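The Cup Year

1. Morning

Margaux Delorme had been picking up the same cup since a little after nine, and by half past ten she had begun to have opinions about it. It was a clear glass cup, the kind you buy in a box and lose one by one, and she felt that it was a decent cup on the whole but proud, and that it didn't care to be hurried.

She had taken the job at Skedura in April, when the tea shop closed, because her sister Fleury had seen a card in a window and because the card had said no experience needed. That was true, as far as it went. What they wanted from her was exactly the experience everybody has. She had washed up after three children and one husband, she had laid tables for christenings and funerals, and it had never crossed her mind that any of it was worth writing down. Now she stood in a great bright hall with a gripper in each hand and did it all again slowly, so that something called Cuvora could learn how it went.

Cuvora was supposed to be able to clear a table by Christmas. It had been supposed to clear a table by the end of summer, too, and Margaux, who was fond of it in the way you are fond of a nephew who keeps failing his driving test, did not hold this against it. She squared her shoulders, let out her breath, and went in for the cup again.

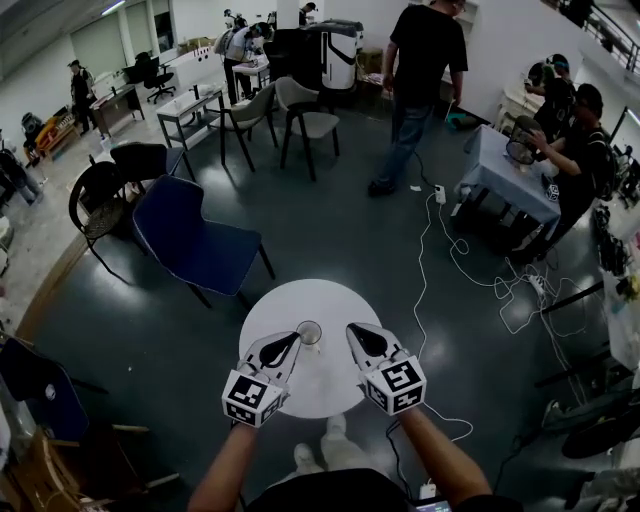
Veikko Pitkänen thought it would be ten years, and he told her so over the top of his thermos at the break, cheerfully enough, the way other men will tell you it's going to rain. Ten years before a machine could walk into a kitchen it had never met and leave it cleaner than it found it. A factory was different, he said. In a factory somebody had already decided where everything went. But a kitchen! He had once watched Cuvora spend 11 minutes on a single teaspoon that had slid under the lip of a saucer, and at the end of it the teaspoon was still there and Cuvora had put away the butter dish.

"Well, that's something," said Margaux. "The butter dish needed doing."

"There was butter in it."

"My husband put the butter away in the oven once," said Margaux, "and he was a grown man with a pension."

Veikko laughed so hard that he had to set the thermos down. He was a big, soft-spoken person who had spent most of his life stocking shelves at night, and he had strong feelings about boxes and about people who stacked the heavy ones on top. He and Margaux had fallen into eating lunch together without either of them proposing it. She brought soup, and he brought rye bread that you could have shingled a roof with, and between the two of them it made a meal.

2. Afternoon

There was a number for the day, and the number was 145. It had been 36 when Margaux first started, and she had gone home after that with her wrists aching and told Fleury on the telephone that she was too old to be learning how to hold a cup. Fleury had said that she was never too old to be paid for it, and had then talked for a long time about her knee.

But your hands get used to things. Somewhere in the summer Margaux had stopped thinking about the grippers at all, and had caught herself at home, reaching for the sugar, with her fingers held out stiff in two flat paddles. She told Veikko this and he admitted that he'd opened his front door that way, or tried to, with his shopping hung on his elbow and a neighbor watching from the stairs. They agreed it was a funny thing, to spend all day teaching a machine to be more like you and then go home a little more like the machine.

She liked the hall best after lunch. People drifted about with their bags on, talking about dinner. You could look up from your work and let your eyes go all the way to the back, and then bring them home again to the job.
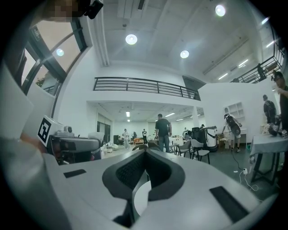 Mrs. Buter wanted to know whether it would ever do the beds. She had asked this once before, on the stairs of Margaux's building, and she asked it again that evening by the mailboxes, with her coat on and her keys in her hand. Floors she could manage, and she rather enjoyed dishes, the warm water was good for her fingers. But a fitted sheet on a bed that stood against the wall was a cruelty, and if somebody would send her a robot that did only that one thing, the far corner, she would give it a room of its own.

Margaux said she would pass it along. She meant it, too, and the next morning she wrote it on a scrap of paper and left it on the planning desk: far corner of fitted sheet, bed against wall, ask Mrs. Buter. She dated it 24 Nov 2020, so that when the thing was finally done there would be no argument over who had thought of it first.

Then she went and found Veikko, and the two of them took up their grippers. They had been told that by the end of the week the pile would reach 3000, all the cups and spoons and folded cloths put together, and that Cuvora would be given the lot over the weekend to think about. Margaux pictured it sitting up late with the lamp on, going through them one after another, watching her hands.

"Do you suppose it knows which ones are mine?" she asked.

"Yours are the ones where the cup gets a little pat afterward," said Veikko.

"I don't pat it."

"You do. Every time."

She thought about that for most of the next hour, and tried not to pat anything, and found it very hard.
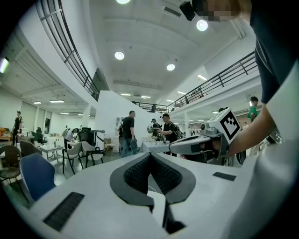
3. Monday

Cuvora had the table to itself. They had laid it simply, one cup, one plate and a spoon (in plain view, at Veikko's insistence), and everyone who could find an excuse to be standing nearby was standing nearby. Margaux had put on her good cardigan.

The arm came out slowly, stopped, thought, and came on again. It missed the spoon. It missed the spoon a second time and pushed the plate a hand's width toward the edge, and Veikko made a small noise in his throat. Then it swung over to the cup, closed on it, lifted it, carried it across to the tray at the pace of a bride, and set it down without a sound.

And there it stayed a moment, with its fingers open, and gave the rim two light taps.

"Ten years," said Veikko, after a while. "Maybe nine."

Margaux was looking in her sleeve for a handkerchief. The spoon was still on the table, and somebody would have to see to it.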